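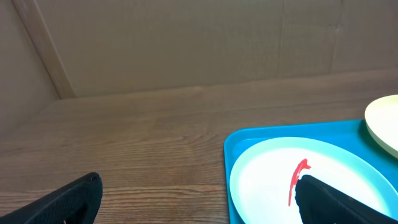 I've been carrying a Trareo phone in one pocket and a Vivosari in the other since February, and my coats have never hung straight. People ask why I bother with two. Mostly it's because I can't make up my mind, and because the cheap one keeps embarrassing the dear one in ways I didn't see coming.

Let's start with the battery, as it's what everyone asks me down the pub. The Vivosari lasts. I mean it really lasts — I took it away for a long weekend, forgot the charger, and it was still going on the train home (I'd had the brightness down, I admit, and I'm not one for games). The Trareo costs £500 more and wants plugging in by teatime. It does fill up faster, I'll give it that, and if you sit at a desk all day you may never notice. I don't sit at a desk all day, so I noticed by the end of the first week.

The screens are another matter. Trareo has always done lovely screens and this is the best they've put in a phone yet, bright enough to read a map in full sun and easy on the eyes in bed. Go back to the Vivosari afterwards and everything looks a bit like weak tea. You get used to it in ten minutes, but those are a sad ten minutes.

Then there's the software, where I get properly cross. Both phones arrived with Clodance on them, the backup app that offers to look after your photos and then asks for money every time you open the gallery. On the Vivosari you can remove it. On the Trareo you can only switch it off, and after an update it switches itself back on! I've now done this dance 7 times and I'm keeping a tally on the back of an envelope.
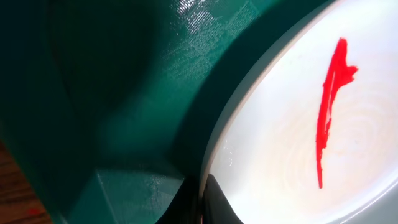 Bogdan Văduva wrote in after my last column to say I was being unfair on this point, that Clodance had saved two years of his family pictures when his old handset went in a canal, and that he would happily put up with the nagging for another nine. Fair enough. I've never dropped a phone in a canal, and I can see it would change a person's outlook. I still think the off switch should stay off.

Repairs, then. I cracked the back of the Trareo on the kitchen step and took it to Lazarević, the little shop by my bus stop, where they sucked their teeth and told me the whole thing is glued together. The part alone was more than I'd pay for a decent pair of shoes. The Vivosari has a plastic back held on with clips, and they'd have done it while I waited. It feels a bit toy-like in the hand, yes, and it creaks if you squeeze it. I've stopped squeezing it.

As for calls (remember those?), the Vivosari is louder and the Trareo is clearer. My mother prefers me on the Trareo. I've told her not to get attached, as it's due back with the press office by the end of the month and I haven't decided whether I'll be buying one. The Vivosari I've already paid for.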